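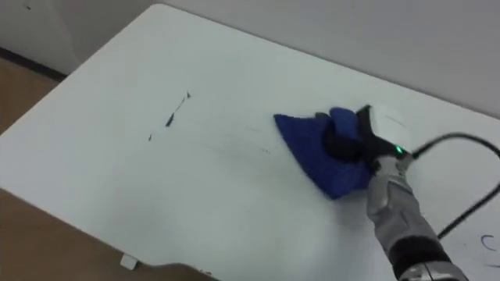
Huw Cadwaladr: I cannot agree with the first post. A sourdough starter doesn't need feeding twice a day in April.

jisholm40: My kitchen is cold, so once is enough. I give 50 g of flour. 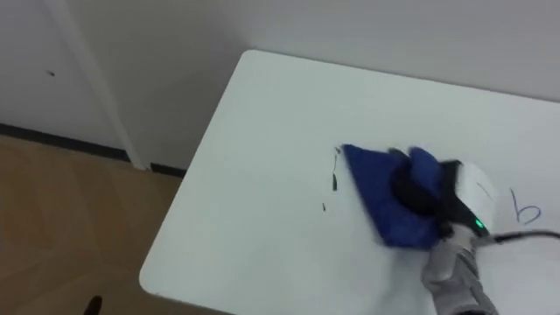 1 min read

Eimear Brennan: Once is too little for rye, in my experience. Mine becomes sour and the loaf stays flat. For 500 g of flour I use a starter fed the same morning.

Can I keep it in the fridge while I am away?

For one week, yes, with the lid loose. 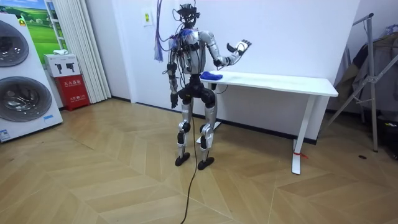

Does the flour have to be wholemeal?

White flour also works, but it rises more slowly.

gwynne: Mine rises faster with white.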